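Sorting and Folding Clothes: Your Questions, Our Doubts

Updated 30 Jul 2018
943 shares | 13 comments
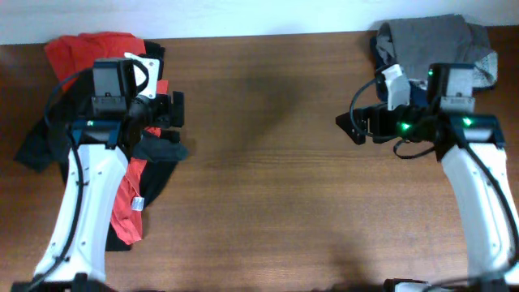

Grorwood wrote in to say that sorting before folding is a waste of time, and that one big heap gets done just as fast. Maybe so, if everything in the heap is a T-shirt. We tried it both ways and we still sort.

Do I really need a special folding surface?
No. Shops love to sell you one. A plain wooden table is fine, provided you keep the middle of it clear. If the piles creep in from both sides, you'll end up folding on top of other clothes, and the creases show.

Is it safe to keep red and black things in the same pile?
For folding, sure. For washing, I'd be careful. Plenty of people say modern dyes don't run. Plenty of people also own pink socks. Wash a new red item by itself the first time.

Do care labels mean anything?
Some do. "Do not tumble dry" is worth obeying. "Wash separately" often seems to be the maker covering itself, but I can't prove that, so follow it with anything you'd miss.

What about tangled sleeves?
Pull the whole garment out by the shoulders and shake it once. Tugging on one cuff stretches the cuff.

Does the Nirklow method work?
It promises a full basket in up to 13 minutes. Whose basket? We never got near that with long sleeves in the mix. The basic fold is decent, and you can learn it without paying for the course.

Should I roll or fold?
Roll for a suitcase, fold for a shelf. The claim that rolling prevents all wrinkles is one I'll believe when I see it done with a cotton shirt.

How often should I clear out old clothes?
Whenever the drawer won't close. We'll have more on drawers in August.

2,657 people found this page helpful
Share | Print | 13 comments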